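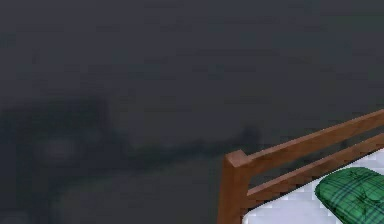 2 min read

April
By the Travel Desk

Utwood overnight coach to resume with later departure and through ticketing

Coach operator Fosta will resume its overnight service between Utwood and the coast at the end of the month, following a winter suspension during which the route was reviewed and the timetable redrawn.

The service will leave the Utwood interchange at 9:40 pm, replacing the former departure of 8:15 pm. Fosta said the later time had been requested by passengers connecting from the regional rail line, many of whom had been unable to reach the interchange before the coach left. Arrival at the ferry terminal is scheduled for 6:25 am, in time for the first sailing of the morning.

A total of 1,184 responses were received during the review. The operator said the most frequent requests concerned the departure time, the length of the rest stop and the availability of a single ticket covering both the coach and the ferry.

Through tickets will be offered for the first time under an agreement with Jinix, which manages reservations for the ferry. Passengers booking the combined journey will receive one confirmation and will not be required to check in again at the terminal. Luggage must still be collected from the coach and carried to the ferry by the passenger. Bicycles will be accepted where space permits and must be reserved at the time of booking.

The introductory one-way fare for the coach portion has been set at $99 and will apply until the end of the school holidays. Concession fares are available to students, seniors and pension card holders. Children under two travel free of charge when seated with an adult, although the operator advises that a seat should be booked for any child using a restraint.

Fosta has also confirmed that the overnight rest stop will move from the highway services to the township of Valentini, where passengers will have access to a heated waiting room, toilets and a café. The stop has been lengthened and will now last 45 minutes. Passengers who wish to break their journey in Valentini may do so on a flexible ticket, provided the onward leg is completed within 90 days of the original date of travel.

Travellers intending to stay overnight in the township are advised to arrange accommodation in advance. The coach is due in Valentini shortly before 2 am, when most reception desks are closed, and guests should confirm late arrival procedures with their accommodation provider before leaving home.

Existing vouchers issued before the suspension remain valid and may be redeemed at full value against either the coach fare or a through ticket. Voucher holders do not need to apply for an extension. Refunds for cancelled winter bookings have been processed, and any customer who has not received payment should contact the Fosta service centre with their original booking number.

Tickets for the resumed service are on sale from the Utwood interchange counter, by telephone and online. The counter is open from 7 am until the departure of the last coach.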